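From: Maxine Wihongi
To: Trustthorpe kitchen gardeners list
Subject: Re: [Trustthorpe] Drying and keeping chilies, second try

Alfredo Manalo wrote:
> Last year I lost most of a bag of dried chilies to mold. They felt dry when
> I put them away and by the time I looked again there was gray fuzz around
> the stems. I had them in a glass jar in the cupboard over the stove.
> Before I string up this year's lot in August, can somebody tell me what I
> should do differently? Also, is it worth saving seed from a plant that
> grew next to sweet peppers?
>
> Alfredo

Alfredo,

The stems are usually where it starts. The flesh of a thin chili dries out long before the cap does, so the pod feels brittle in the middle while there is still moisture at the top end. If you are drying whole pods, bend the stem. It should snap. If it bends, leave the pods out longer.

I stopped stringing mine a couple of years ago. Our porch gets damp at night and whatever the pods lost during the day they took back by morning. Now I cut them lengthwise and put them in the oven on the lowest setting with the door propped open. Thick-walled types take most of a day. The thin ones I check after 3 hours. Wear gloves for the cutting, and open a window.

The cupboard over the stove is a bad place for them. Every time you boil a pot of pasta the steam goes up there, and the heat takes the color out. Mine go in the hall closet, in boxes with a clip lid and a seal.
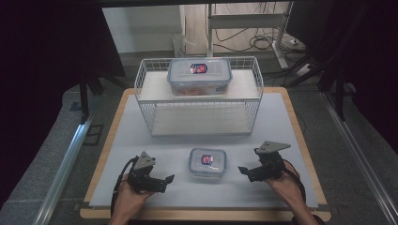
Let the pods cool all the way before you close anything up. Warm chilies in a sealed box will sweat, and you are back where you started. I leave them on the rack overnight. Then for the first week I open the lid each morning and look for fog on the inside. If there is any, everything goes back in the oven. After that I check once a month or so.

On quantity, I had more than 300 pods off the long red ones last season and they came down to very little once dried. Don't buy big boxes for the dried ones. A smaller box that is nearly full keeps better than a big one with a handful in the bottom. The big ones are useful for fresh pods in the refrigerator, where they will hold for 2 weeks if you put a paper towel underneath.

Kwame Amissah asked me on Sunday about glass versus plastic. I have used both. Glass doesn't hold the smell and plastic does, so once a plastic box has had chilies in it I don't use it for anything else. Check the seal before you fill it. The soft rim can get a nick in it or come out of its groove on one side, and then the lid still clips down but air gets in.

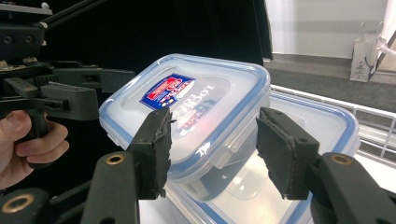
Square box, clip lid with a light blue rim.

As for the seed: chilies and sweet peppers will cross if they are the same species and flowering close together. The pods you pick this year will be whatever the plant is, but next year's plants may not be. I saved seed from a hot pepper that stood beside a row of bells and got a couple of plants with almost no heat at all. If you want to be sure, tie a piece of fine net over a few buds before they open, shake the branch when they flower, and mark those pods with thread. Zuweira Korletey has net left over from her cabbages if you need some.

Pick seed pods fully ripe, past the stage you would eat them. Dry the seeds on a plate in the shade, never in the oven, and keep them in a paper envelope with the name on it.

I can bring some of the long red seed to the next swap. Efa Beddoe wants some too, so let me know before I divide it up.

Maxine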